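By the time the kettle had boiled, Asmaa Morsy had all four brass bushings back in the black arms, and she was talking to the gripper the way her aunt used to talk to hens.

"You did 1,997 lifts for Hirham before you started to squeak," she told it, "and I call that manners."

She wiped each finger pad with her sleeve – the good cloth had gone missing in December – and went to fetch the clear tray with the dividers.

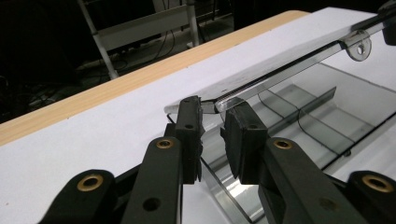 The jaws at the rim of the tray.

She closed her hand a little, slowly, and listened. There was no squeak at all, only the rain on the roof of the old Porka building and somebody laughing downstairs.

"Well, good morning," said Asmaa, and she went back to see about her tea.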